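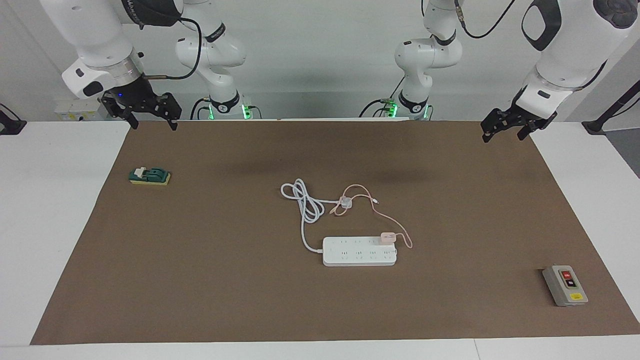 Veven: Does a Planner Help When the Cables Are in the Way?
Student project report, Prellgate robotics lab
Spring term, final version (June)

1. What we set out to check

Our group took over Veven, a task planner for two-arm tabletop work. The earlier report said it could sort out what to do with power strips, plugs and switches from camera input and a short written goal. We were not convinced. The old tests used one object at a time with the cords tucked out of sight, and a planner that never sees a cord has not been asked a hard question.

So we put the cords back. Our layouts use a white power strip with its own cord bundled behind it, a pale pink charging cable and adapter, and a light-gray switch box with a red rocker. A small dark-green device goes toward the back left of the brown mat. Plugs and cables are allowed to overlap, as they do on any desk we have ever worked at.

2. Software

There are three parts. Su handles perception and turns camera views into labeled regions. Veven takes the labels and picks the next step and the arm to do it. Stikside is the motion layer, which checks the path for collisions and sends joint targets to both arms.

We rewrote the link between Su and Veven. The old one passed only a box around each object. For a cable that is close to useless. A cable that loops around a plug gets a box that covers the plug too, and Veven then treated the two as one thing. Our version passes a chain of points along each cable plus a score for how sure Su is that the chain is unbroken.

We did not touch Stikside except to log more. It checks the arms against the table and each other. It has no model of a cable at all, including the ones that run along the arms themselves.

3. Tests

We recorded 185 layouts and ran Veven on each, first with boxes and then with chains. A plan counted as good if the first step named the right object, the right arm and a grasp point that was not on some other cable. We judged this by hand, which is a weakness. Two of us scored every plan separately and we threw out nothing.

With chains, 111 of the 185 first steps were good. We would like to call that a success, but 3 in 5 is a poor rate for something that will be pulling on cords. The count also says nothing about the second step, where plans often fell apart.

4. Where it went wrong

Crossings. When two cables crossed, Su sometimes swapped them halfway. The pink cable and the white cord are close in color under our lights, and the swap came with a high confidence score. That bothers us more than the miss itself. A low score would at least have let Veven stop.

See-through parts. The plug on the strip's cord is whitish and translucent. Su tended to merge it with whatever lay behind it.

Arm choice. Veven picks the arm nearest the object's center. For the strip, which lies across the middle of the mat, the choice could flip when the strip was moved by 2 cm. We added a small penalty for switching arms. The flipping got rarer, but this is a patch and we have no good argument for the value we used.

The switch box gave us little trouble. It sits apart from everything else and has a bright red part on it. We suspect that most of the good results in the earlier report came from objects like this.

5. What we would not claim

We can't say Veven plans with cables. It plans around them when Su sees them well. We also can't say how it would do on another table, with another mat or other cords, and we advise against quoting our number without the layouts beside it.

6. Left to do

Train Su on crossings only, with both cables in one color.
Score whole plans, second step included.
Give Stikside some idea of a cable, even a crude one.
Have someone outside the group repeat the hand scoring.

The logs and the scoring sheet are in the project folder under "chains". The box runs are in there too, though the file names are a mess before layout 3.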